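Care of the Hand-Held Gripper Pair: Workshop Tips

These tips apply to the Prirel hand-held grippers issued in pairs for garment folding work. They are intended for the person who holds the tools and for whoever prepares them at the start of a session. Repairs beyond those described on this page are carried out at the Mostik bench, and a gripper sent there should travel in its own box with both pads fitted.

Before the session

Open and close each gripper 19 times with nothing between the pads. The movement should feel the same throughout. A catch at one point in the travel usually indicates lint in a pivot, and a dry brush will remove it. Oil should not be used on the linkage arms, as it collects fiber and will in time mark light-colored fabric.

Check the bolts at the pivots with the short key. They should be snug. A bolt that turns freely is to be tightened until the arm just begins to stiffen, then backed off slightly. If the same bolt loosens again within a week, remove it, clean the thread and apply one small drop of removable thread compound. Allow it to cure overnight before the gripper is used.

Cleaning the pads

The textured pads lose their hold long before they look worn. Wipe them with a damp cloth after each session and let them dry in the open position. Once a month, lift the pads off and wash them in warm water with a little dish soap. A soft toothbrush is suitable for the grid pattern. Solvents, alcohol wipes and kitchen degreasers harden the rubber and should be kept away from it.

Pads are changed after 400 garments or when the corners of the grid have rounded, whichever comes first. Both pads on a gripper are changed together – a new pad facing an old one will pull the cloth to one side. Write the month of the change on a piece of tape inside the box lid.

Phone clamp

The clamp should hold the phone firmly without pressing any of its side buttons. Tighten it by hand only. After fitting, tilt the gripper to the left and right and confirm that the phone does not shift. Charge the phone to full beforehand and take off any thick case. Cords and wrist loops are to be gathered at the handle so that they do not hang in front of the pads.

Checking the grip on cloth

A short trial on a real garment is the best test of the pads. Use a plain sweatshirt or similar top of medium weight and spread it face down on a table with space on every side. Any steady household table will serve. Set one gripper down over the near edge of the garment with its pads open, and use the other to take hold of a sleeve close to the tip. 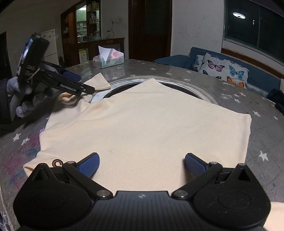
Raise the sleeve slowly, fold it in toward the middle of the back, and release. The fabric should come away from the pads without clinging. If it slips during the lift, clean the pads and repeat the trial before making any adjustment to the arms. If it slips a second time, move the stop screw inward by 2 clicks. Heavier cloth, such as a lined hood, may need a further click, and the screw should be returned to its usual setting afterward.

Thin work gloves may be worn. Gloves with loose threads at the fingertips should be replaced, as the threads find their way into the pivots.

Storage

Store the grippers with the pads apart and the arms relaxed. Keep the boxes away from radiators and out of direct sun. The Flollach foam insert fits either gripper, while the older Guillot insert presses on the clamp and should be used only when the clamp has been removed.

Spare parts

Each kit holds 31 spare parts, including pads, pivot bolts and the short key. The list is printed on the underside of the tray. Parts taken from the kit should be crossed off in pencil and reordered from Mostik by the end of the month.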